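The Case Against the Bathroom Tray

Organizing advice for small bathrooms starts with a tray. Put everything on it, the reasoning goes, and the surface stays tidy. I used one for 18 months and consider it a poor tool. A tray groups objects by where they end up. It says nothing about height, reach or how often a thing is picked up.

Sorting by height works better. Tall bottles go to the back, toothbrushes stand upright in a cup, and the hair dryer gets a spot of its own with clearance on both sides. A clear container takes the small items, and the contents can be checked without lifting anything out. 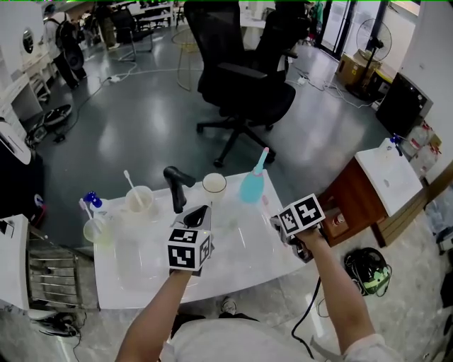 Toothbrushes in cups toward the back left, hair dryer at the center, clear container in front.

The container should be sized to the surface. On my shelf, a Brollura unit 35 inches wide, anything deeper than a third of the shelf blocks the row behind it. Iditz sells a divided version, but the dividers are fixed and waste space.

Spray cleaners belong on a separate surface. Keeping them beside toothbrushes saves one step and invites overspray on the bristles.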